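내용증명 받은 뒤에 답변 안 하면 불리해지나요?

월세밀린사람아님
안녕하세요, 눈팅만 하다가 처음 글 써봐요. 제가 Prestville 오피스텔에서 2년 살고 11월에 나왔거든요. 보증금에서 원상복구비를 빼고 주겠다고 해서 집주인이랑 문자로 좀 싸웠는데, 어제 갑자기 내용증명이 날아왔어요. 벽지랑 바닥 수리비를 7일 안에 입금하라고, 안 그러면 소송하겠다고 써 있더라고요. 보낸 사람은 집주인이 아니라 Dendell이라는 관리업체고요.

문제는 이 업체랑 저는 계약한 적이 없다는 거예요! 계약서에도 그 이름은 없고요. 그냥 무시해도 되는지, 답장을 꼭 해야 하는지 궁금합니다. 주변에서는 답을 안 하면 인정하는 거라고 겁을 주는데 진짜인가요? 참고로 입주할 때 찍어둔 사진은 거실 쪽만 있고 안방은 없어요 ㅠㅠ

Worville주민
저도 작년에 비슷한 일 겪어서 아는 만큼만 적어볼게요. 변호사는 아니니까 걸러 들으세요.

내용증명은 말 그대로 이런 내용의 우편을 이 날짜에 보냈다는 걸 우체국이 증명해 주는 거예요. 판결문도 아니고 지급명령도 아니라서, 답을 안 했다고 바로 돈을 줘야 하는 건 아니에요. 7일이라는 기한도 보낸 쪽이 마음대로 정한 거고요. 다만 법원에서 오는 서류는 완전히 다른 얘기라, 지급명령이 오면 송달받고 2주 안에 꼭 이의신청을 하셔야 해요. 이거 헷갈려서 놓치는 분들 진짜 많아요. 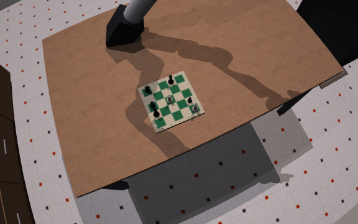

나무 테이블 위의 작은 체스판과 말

그래도 저는 답장을 보내는 쪽을 추천해요. 나중에 다툼이 커지면 그때 뭐라고 했는지가 남아 있는 게 마음이 편하더라고요. 저는 한 장짜리로 짧게 썼어요. 청구 금액을 인정하지 않는다, 수리 내역과 견적서를 보내달라, 귀사가 임대인한테 위임받았다는 서류를 보여달라, 보증금은 언제까지 돌려달라. 이 정도만 썼고 감정적인 말은 다 뺐어요 (초안에는 엄청 많았습니다 ㅋㅋ). 그리고 보통으로 살면서 생기는 벽지 변색 같은 건 특약이 따로 없으면 세입자가 다 물어주는 게 아니라고 상담 때 들었어요. 특약란부터 다시 읽어보세요.

아 그리고 문자는 절대 지우지 마시고 날짜 보이게 캡처해 두세요. 안방 사진이 없어도 이사할 때 가족이나 친구한테 보낸 영상 같은 데 벽이 찍혀 있을 수 있어요. 저는 그렇게 하나 건졌어요.

지나가던사람
그냥 무시하세요. 저는 90만 원 내라는 거 받고 아무것도 안 했는데 그 뒤로 연락 없었음

두부한모
윗분처럼 조용히 끝나면 다행인데 질문자님은 받을 보증금이 있잖아요. 가만히 있으면 손해 보는 쪽은 질문자님 같아요. 제 경우엔 Mthembu 상담실이라고 동네에 무료로 법률상담 해주는 데가 있어서 계약서랑 내용증명을 들고 갔어요. 예약은 전화로 했고 제 접수번호가 1454번이라 엄청 기다릴 줄 알았는데 그냥 누적 번호였어요. 혹시 가실 거면 계약서 원본이랑 보증금 이체 내역도 꼭 챙기세요. 전 이체 내역을 안 가져가서 두 번 갔습니다...

그리고 이미 짐 빼고 나오셨다고 했는데 주소는 옮기셨어요? 보증금을 다 받기 전이면 임차권등기명령이라는 것도 있으니까 전입신고 옮기기 전에 그것부터 물어보세요.

월세밀린사람아님
헉 주소는 아직 안 옮겼어요. 두 분 다 자세히 써주셔서 감사해요! 특약란 다시 봤는데 벽지 얘기는 없고 에어컨 청소 얘기만 있네요. 내일 오전에 상담 전화부터 해볼게요.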